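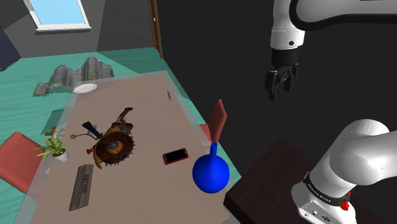

# Visit notes: Belanora simulation package, Mosoti demo office

Savita Dwivedi and I went to see the Belanora package in July 2021. Mosoti sells it as a yearly service: you get a simulated arm, a library of household and workshop objects, and a tool that builds rooms and fills tables. We are looking at it for grasp planning work before we commit to more hardware time.

## What we were shown

The demo ran on a desktop machine in their second-floor meeting room. The presenter started with a cluttered table. A phone with a red rim, a round blue vase with a narrow neck, a potted plant and a rusty saw-like machine with a toothed blade were all laid out on one surface, with the white arm mounted at the side and its black gripper empty and ready for whatever task you load.

The object library has 1437 models in the version we saw. Quality varies. The vase is a clean shape. The saw contraption has a lot more going on, with handles and a thin curved rod sticking out, and Savita asked how the collision shapes are made for something like that. They are generated automatically and can be edited by hand. She tried the editor and found it slow but usable.

Sizes and placement can be randomized. You can also put things on the floor, and the rock formation behind the table is a good test of whether a planner pays attention to anything past the table edge. Chairs can be set as fixed or movable.

## Things we asked about

- **Lighting.** Adjustable, but shadows are basic. The table shading looked patchy to me.
- **Grippers.** 4 are included. Adding your own takes a description file and, they said, a day of tuning.
- **Export.** Joint logs and rendered views come out in standard formats. Hurine, our current tool, reads the logs without conversion.
- **Licenses.** The base plan covers 13 seats. We need fewer than that, and there is no smaller plan.
- **Support.** Email only. Atovia resells the same package with phone support at a higher price.

## Where we left it

Halima Shemweta wants a trial on our own task list before anyone talks about price. Mosoti offered 70 days. I asked for the April release to be included, as the notes for it mention a fix for thin objects slipping through the fingers, and we handle a lot of thin parts.

Parking is behind the building. Bring ID for the front desk.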